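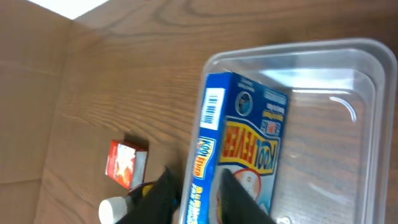

**How often should I sort the family medicine box?**

Twice a year is enough for most homes. I do mine in March and again before the May holidays.

My name is Boonsong Chaimongkol and I keep the medicines for a house of five people. It takes me one hour. You need a clear plastic tray, a table, a pen and a paper bag.

## 1. Take everything out

Wipe the table first. Put all boxes and bottles on it, also the ones from the kitchen drawer and from handbags. Do not decide anything yet.

## 2. Read the dates

The date on a box is often pressed into the end flap without ink, so turn it to the light. For bottles, look at the label and also under the base. If you cannot find a date, put the thing in the paper bag.

A syrup that is already opened has a shorter life than the printed date. I write the opening day on the label with the pen.

## 3. Put boxes and bottles apart

Boxes can lie flat in the tray. Bottles should stand, with the cap closed well, and I check each cap by hand before it goes back. 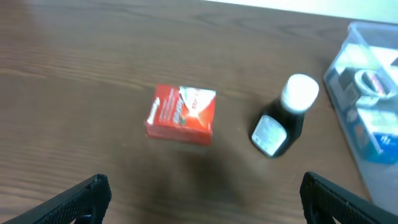 *Small red box and dark bottle on the table, clear container at the right.*

## 4. Fill the tray

Large boxes go in first, along the side. Cooling patches for fever I keep near the front, as they are always needed at night. Tape and plasters can share one corner. Please keep the leaflets inside their boxes, even if the box becomes thick.

My neighbour Wanda Kalinowski prefers small bags with names on them. It is also a good way, but then the bags need a second box.

## 5. Bring the old ones back

Take the paper bag to a pharmacy which accepts old medicines. We use the one in Srisuk. Do not pour syrup into the sink.

Keep the tray on a high shelf, away from the cooker and the bathroom. Ours is on top of the wardrobe, and the list of contents is taped inside the wardrobe door.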